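Load Ratings Belong on the Shelf, Not in the Leaflet

Jul 6, 2026

A shelf sold for home use has one property that matters more than its color, its finish or its name, and that property is usually printed on a folded sheet of paper that goes out with the box. The sheet is read once, if at all. The shelf then stays on the wall for ten or fifteen years, often through a change of tenant, and is loaded by people who never saw the sheet.

My position is that the rated load, the assumed span and the assumed wall type should be marked permanently on the shelf itself, on the underside, near the left-hand bracket. The mark should be legible at arm's length. It should state a distributed load and a center point load as separate numbers.

The second requirement meets the most resistance, so I will start there. A distributed load is the total weight the shelf will carry when that weight is spread evenly from end to end. A point load is what it will carry at one spot. For a simply supported board, a weight concentrated at mid-span produces twice the maximum bending moment of the same weight spread evenly. Deflection at the center goes up by a factor of 1.6. A buyer who reads a single figure and then puts a stand mixer in the middle is working from the wrong number, and has no way of knowing it.

Span is a stronger effect still. For a given cross section under an even load per unit of length, deflection rises with the fourth power of the span. Doubling the distance between brackets multiplies the sag by sixteen. The Orel wall shelf, which I have in my own hallway, comes with brackets that can be set anywhere along a slot. The leaflet gives one load figure and one drawing. The drawing shows the brackets near the ends, and the text does not say whether the figure changes if they are moved inward. It does change, and in the buyer's favor up to a point, after which the overhanging ends become the problem.

Tables have the same gap. A household table is treated as a surface with unlimited capacity until a joint opens. Few are sold with any load figure at all, and those that have one seldom say where the load was applied during the test.

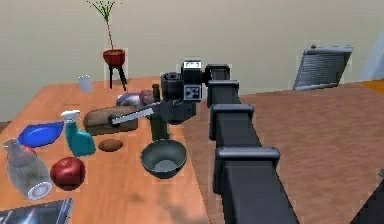
A wooden table with household objects on it, in a computer rendering.

Small objects add up in a way that is easy to underestimate. Dinner plates, canned goods and hardcover books are all dense for their size, and all tend to be stored in stacks. The Dutby three-tier unit is a fair case to consider. Its overall rating is given for the whole unit, with no figure per tier. An owner may reasonably assume that each tier carries one third. The owner may also assume that any tier can carry the whole amount, and the leaflet would support either reading.

Three objections come up regularly.

The first is cost. A laser mark or a stamped plate adds a step to production. Durrani, which makes steel garage shelving, already stamps a rating into the front lip of every tier. It did so on a run of 2959 units last year with no change to the list price. A printed leaflet also has a cost, and a stamped rating allows the leaflet to be shorter.

The second is liability. A manufacturer controls the board and the bracket but does not control the wall. Hollow drywall with a plastic anchor will fail long before the board does. This is a real limit, and the mark should state it: rating valid for fixing into studs or solid masonry, and for nothing else. A conditional number with its condition beside it is more useful than a number that has been separated from it by several years and a recycling bin.

The third objection is appearance. The underside of a shelf mounted at eye level is hardly seen, and the underside of a low shelf is not seen at all. Glass shelves are harder, and I would accept a mark on the rear edge there.

There is one point on which I am less certain. Wood-based boards creep. A load that gives an acceptable sag on the first day may give twice that sag after some years, particularly in a damp room. A short-term rating overstates what the shelf will hold in service. Grollside lists both a short-term and a long-term value in its trade catalog – page 400 in the May edition, for anyone who has it – but not in its retail packaging. I would print the long-term value alone. Two numbers are enough for the underside of a shelf, and a third would probably cause more misreading than it prevents.

Ladders carry their rating on the side rail. Elevators carry theirs on the wall of the car. The format already exists, and shelf makers could adopt it with the next production run.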